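How Small Hotels Set Their Breakfast Hours
Project report, Hospitality Management, Year 2
Man-sik Wi and Po-yen Tam
Submitted 13 March 2023

1. Background

Our module asked each pair to choose one routine decision made by a hotel and find out how it is made. We chose breakfast hours. Large hotels usually have a company rule for this. Independent hotels have to decide for themselves, and we wanted to know what they base the decision on.

We worked with two hotels. The Tullero has 30 rooms and is close to a railway station, so most of its weekday guests are travelling for work. The Valente is smaller, is a short walk from the seafront and gets mainly couples and families. Both serve breakfast in a single room with no separate bar or lounge to take the overflow.

2. What we did

We interviewed the duty manager and the breakfast cook at each hotel. The interviews were done separately so that the cook would not feel obliged to agree with the manager. We also left a short paper questionnaire at reception and got 101 completed forms back, more of them from the Tullero than from the Valente. The form asked what time the guest ate, what time they would have liked to eat, and whether they had skipped breakfast on any day of their stay.

Man-sik did the interviews and typed up the notes. Po-yen designed the form and entered the answers. We wrote the report together.

3. Findings from the interviews

Neither hotel could tell us when its present hours were decided. At the Tullero the manager had inherited them from the previous owner. At the Valente the hours had been copied from a guest house that used to be next door. Both managers said they would look at the hours again if guests complained, but complaints about breakfast tend to be about the food or the coffee.

The cooks had more to say. The Tullero cook starts work an hour before service and told us the first half hour is the hardest part of the day, with people waiting at the door and trains to catch. The Valente cook has the opposite problem. Very few guests come down early, and then most of the house arrives in the last part of service, when the hot dishes have already been topped up once.

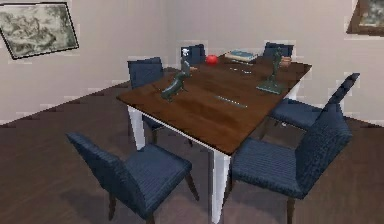
Seating came up in both hotels as well. A couple will often take a table meant for a larger group if they arrive first, and staff do not like asking them to move. The Valente manager had thought about using one shared table but worried that guests would find it awkward. We did not ask about this on the form, and we should have.

4. Findings from the questionnaire

At the Tullero, the most common request was for an earlier start. Several guests who had skipped breakfast wrote that they had left before it opened. At the Valente, most guests were content with the start time, but many wanted service to finish later at weekends. Families were more likely to ask for this than couples.

5. Recommendations

We suggest that the Tullero opens a cold buffet earlier on weekdays and leaves the hot food at its present time. The cook thought this could be done if the cold items were set out the night before in the fridge. For the Valente we suggest moving the whole service later on Saturdays and Sundays, keeping the same total length so that staff hours do not change. The manager has agreed to try it in May.

6. Limits of the project

Two hotels is a small sample. The forms were filled in by guests who chose to do so, and people in a hurry probably did not bother, which matters most at the Tullero. We also had no figures for food waste. The Valente does not weigh it, and the Tullero only began to after our last visit.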